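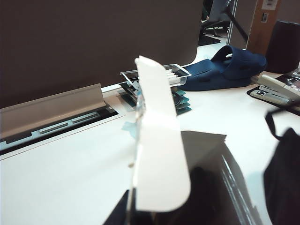
The Long Way Home to the Desk

My grandmother wrote her letters at the kitchen table, after the supper dishes were put up and before the radio program she liked, and she wrote them on whatever was lying around. I have one on the back of a feed store receipt. It tells my mother that the plums came in early, that the dog had been into the trash again, and that it was a shame about the church roof. There is no news in it at all, really, and I have read it more times than I have read any novel I own.

I had been thinking about that letter for most of a winter when I drove out to Waltness, a town of nearly 3,000 people with one stoplight and a post office that still has its brass boxes. Waltness has a letter-writing club. It meets on the second floor of the old Jornden department store, up a staircase that creaks so loudly you are announced well before you arrive, and it has been meeting there every other week for going on eleven years. (The store closed long before that, but everybody still says they are going up to Jornden's, as if they might come home with a pair of gloves.)

I expected fountain pens and sealing wax, and there was some of that. Mostly, though, there were ballpoints from the bank and drugstore tablets, and a good deal of coffee. People write for an hour and hardly speak. Then somebody puts the stamps out and the talking starts, and it goes on quite a bit longer than the writing did.

A retired school bus driver told me she writes to a cousin she hasn't laid eyes on since they were both girls. They tried the phone for a while, but neither of them liked it. On the phone, she said, you have to be ready with an answer. In a letter you can go off and peel potatoes and come back with a better one. A younger man, a roofer, writes to his daughter at college, though he also texts her every day. The texts are for tires and money and when to come get her at the bus station. The letters are for everything else, and he told me he'd be embarrassed to say most of it out loud.

The club mailed 195 letters last year, a figure I got off a sheet of notebook paper thumbtacked by the door. A few went overseas. One of the regulars writes to a family named Hodoroagă, whom she met on a train many summers ago when she was lost and they shared their lunch with her. Her letters go out in English and theirs come back in Romanian, and she works through them with a dictionary whose cover came off years back. She showed me a page she had been at for 2 evenings. It was about a fence, she thought, or possibly a hedge, and she was enjoying herself enormously.

I asked several people where they do their writing at home, because I am nosy and because I believe it matters. One has a proper desk by a window. One uses an ironing board, lowered to its bottom notch, and says it is the best desk she ever had. Another writes in the cab of his truck, on a clipboard, with the heater running. My own desk is generally buried in mail I ought to have answered, and it took me most of a morning to find enough bare surface to lay down a sheet of paper.

The paper I finally used was a cream-colored pad called Zokum, bought at the Waltness drugstore on my way out of town, and it takes ink beautifully and curls up at the corners in damp weather. I had meant to write something fine. I told my sister that the furnace man had been by, that I'd seen a hawk on the neighbor's chimney, and that I had burned the rice again – the whole pot this time – and had to eat toast. It came to a page and a half, and I was a little ashamed of it when I dropped it in the box.

She lives 1,000 miles from me and we talk on the phone plenty. Her answer came nine days later, in a long envelope from her dentist's office with the return address scratched out. She wanted to know what kind of hawk.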